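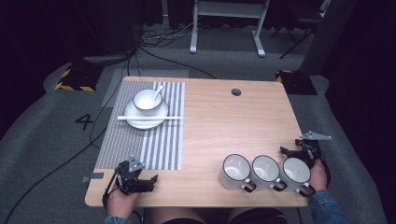

Dec 27, 2018

Lilla Antal's group at Brarville put out a short report in August which I think deserves more argument than it has had. The claim is simple. If you want a robot arm to lay and clear a table, you are better off having a person do the job with a pair of hand-held grippers than having that person drive the arm from a distance. The grippers carry their own cameras, and the arm learns from what those cameras saw.

The numbers are small. There were 102 demonstrations by hand, and the arm trained on them finished the task in 86 per cent of its trials. I have no quarrel with that figure. My quarrel is with how people are reading it.

The usual reading, and the one Delphine Holloway gave in her talk at Prarham, is that the method works because it is quick. A person with grippers can get through a morning's worth of table settings before the remote operator has got used to the controls. That is true, and it saves money, but speed alone would only give you more data of the same sort. I think the gain comes from where the camera sits.
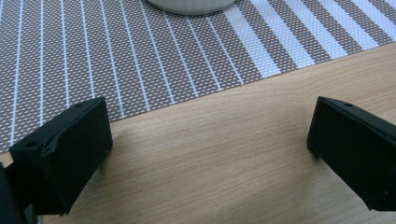 *Gripper camera view: fingers over the wood, the left one reaching onto the mat, with the placemat and the base of the bowl beyond.*

A camera fixed to the gripper always has the fingers in the same part of its view. Whatever the person's arm is doing, the learner sees two fingers, the gap between them and whatever lies past the gap. Swap the person for a robot and that view hardly changes. Most of the trouble in learning from people comes from the fact that their bodies don't match the machine's, and this set-up leaves the body out of the picture for much of the time.

There is a price. A close camera knows very little about the rest of the table.

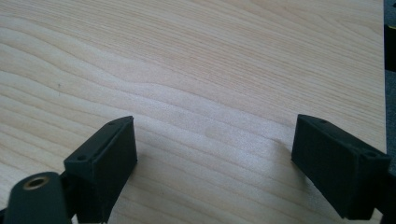
The Juhász software, which the group used to sort its recordings, throws away any stretch in which no object is in view. I think this is a mistake. A gripper on its way to something is still part of the job, and an arm that has never been taught what to do over plain wood will drift when it gets there. The report gives 14 failed trials that began this way, before anything had been touched. I would keep those stretches in and accept the slower training.
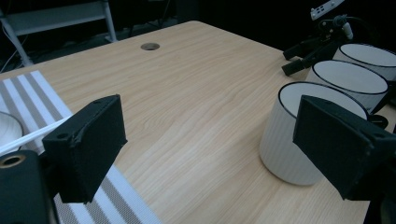 My other complaint is about the choice of objects. Holloway's answer to critics is that table setting is a fair test, being full of odd shapes. Some of it is. The thin white stick lying across the mat is hard to pick up and easy to lose sight of behind a finger. The three white containers with black rims are much kinder, because they are alike and stand in a row, so an arm that can manage one can probably manage the next. A single success rate hides that difference. I would like to see each object scored by itself, as the Timari trials did, even if the result looks worse in a headline.

The report lists 4 follow-up studies, all of them with more demonstrations. I would swap one for a repeat of the same work with the discarded stretches put back. It needs no new recording, only computer time, and it would tell us whether the camera or the quantity is doing the work.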